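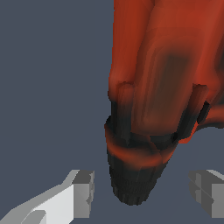
Wrist view from the Skaltura grasp simulator, fingers open under the red part.

Day 3 with the Skaltura trial. I said I'd post as I go, so this is the long one. Short version for people who scroll: I would not pay for it yet.

The pitch is that you drop your own scanned parts into their simulator, practice the grasps there, and move the result to your real arm the same afternoon. Their sales page says "ready for your line." I've read that line on a lot of sales pages.

First thing I looked at was the scan import. See how the red runs down into the black in dark smears? And the blotch in the middle of the body? My guess is shadow baked into the color at scan time. If so, it stays there whatever you do with the lights.

Does that matter for gripping? Maybe not, if you only use the shape. But they sell this for training from camera views, and then yes, I think it matters a lot.

Edges are stair-stepped too. I asked support if there was a higher render setting. Got a link to the pricing page.

And the background. Flat slate blue-gray. My bench has never looked like that. There's supposed to be a clutter pack, sold separately, and the trial doesn't include it.

OK, what I like. Setup was quick. The finger model is plain gray blocks but it's easy to tell where the tips are, and I'd take that over pretty. The wrist view is the one I use most.

I ran 100 grasps overnight with the default settings. The report gives you one score at the end and no breakdown. Which ones slipped? Which ones never touched the part? I had to dig through a log with 1214 lines to find out, and half of those are the same warning.

Sándor Kerekes asked how it compares to Wiltora. I only had Wiltora for a couple of weeks in August, so take this lightly: uglier menus, much better logs. It told me why a grasp failed. I'd trade a lot of polish for that.

Jolán Kozma says the import gets better if you clean up the scan by hand first. I believe her. But then I'm doing the job I was supposed to be paying for, and the page says "no cleanup needed."

I haven't tried the transfer to the real arm. That's the whole claim, so I'm not calling this a review until I have. If anyone has done it with a part they scanned themselves (not the demo parts, please) I'd like to hear how it went.

Trial has 2 days left. More when the arm is free.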